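Cisance Opens Second Round of Household Handling Recordings at Varach Site

Wrist-camera recordings will be used to train Gurnar, the company's pick-and-place model

VARACH, May 25, 2022 – Cisance today announced the start of a second round of recording for Gurnar, its learning system for robot arms that handle everyday objects. The work is being done at the company's Varach site and will supply the training examples for the next version of the system, planned for release to pilot customers next February.

The first round covered boxes, cans and bottles on a clear tabletop. The second moves to objects with uneven shapes and surfaces, placed in open dishes and trays, on tables that have other things lying on them. Operators guide each arm by hand through a full task while the system records the camera views, the position of the arm and the opening of the gripper. Gurnar is then trained on those recordings and tested on arrangements it has not been shown.

Cisance has set out 23 tasks for the round. Each task will be recorded 200 times, with the starting layout changed between attempts. The tasks include taking one item out of a group, putting an item back among others, moving a full dish from one side of the table to the other, folding a cloth and setting it down flat, and sorting small goods into trays.

"Our pilot customers told us the same thing after the first release. The arm was dependable when there was one object in front of it and much less so when there were several," the company said in a statement. "Most of our early examples had one object in them, so the result was no surprise. This round is meant to fill that gap."

What is being recorded

Every attempt starts with the arm in a raised position and ends when the item has been released and the gripper has moved clear. Operators are asked to work at an even pace and to avoid correcting a grasp more than once. If an item is dropped, the recording is kept and marked as a failed attempt. Failed attempts are stored apart from the others and are used to train the part of the system that decides whether to try again.

The main view comes from a small camera mounted at the wrist, which looks down past the gripper fingers to the table. A fixed camera records the same task from the side. The company chose the wrist view as the primary source after comparing both during the first round. In bowl and tray tasks, the side camera often lost sight of the item as the fingers closed.

Imitation fruit is used for the bowl tasks. The pieces hold their shape over many sessions, which lets operators repeat a layout weeks later and compare results. They also differ enough in outline and surface to call for different approaches. A piece with a stem or a leaf has to be taken from another angle than a plain round one, and a bumpy surface gives the fingers less even contact than a smooth one.

The bowls were picked for their rims. A straight-sided container can be cleared by lifting the arm to one fixed height. A wavy rim is higher in some places than in others, so the operator has to choose a path in and out, and that choice becomes part of the example. Several bowl shapes are in use, and the position of the bowl is changed between attempts.

Tables are not cleared before recording. Gloves, cloth items, boxes and other goods are left near the work area and moved between sessions, so that the system learns to leave alone whatever is not part of the task. In the first round, a model trained only on clear tables tended to reach toward the nearest object of any kind. 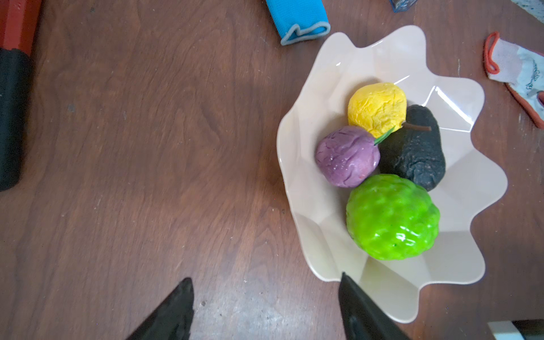

How recordings are checked

Each recording is reviewed before it enters the training set. Reviewers confirm that the task was the one assigned, that the item named in the written instruction is the one that was picked up, and that both camera views run from start to finish. Recordings with missing arm data are removed. Those with an unclear instruction are sent back to be relabeled.

In a trial of the review process, 89 percent of recordings were accepted on first check. The most common reason for rejection was a written instruction that could apply to more than one item on the table. The company has since changed its labeling guide. Operators now name an item by its color or shape when a dish holds more than one piece of fruit, and they enter the instruction before the attempt begins.

Recording and labeling are managed with Cassim, the company's in-house software. Cassim assigns tasks to operators, shows the starting layout on a screen beside the table, and flags any task that is falling behind the others. An update installed for this round also lets reviewers watch both camera views side by side at reduced speed.

Operators and training

Operators complete two days of training before their recordings are counted. The training covers safe use of the arm, the labeling guide and practice on the simpler tasks. New operators start with single-item tasks and move on to bowls, trays and cloth after their practice recordings have been reviewed.

Cisance rotates operators among tasks. People reach for the same object in different ways, and a task recorded by one person alone tends to produce a model that copies that person's habits. The rotation is set by Cassim and can be adjusted by the shift lead.

Availability

The second-round recordings will first be used inside the company. Pilot customers will receive the updated Gurnar model through the regular release channel and will not need to change their gripper or camera hardware. Customers who want a task considered for a later round may submit a short written description and a list of the objects involved through their account contact. Tasks involving glass, liquids or sharp tools are not being accepted at this time.

A technical note describing the task list, the labeling guide and the test results will be sent to pilot customers with the release.

About Cisance

Cisance develops learning systems and recording software for robot arms used in light handling work. Its products include the Gurnar pick-and-place model and the Cassim recording manager. The company carries out its recording and testing at its site in Varach.

Media contact

Cisance Press Office, Varach
Requests for interviews and site visits should be made in writing to the press office.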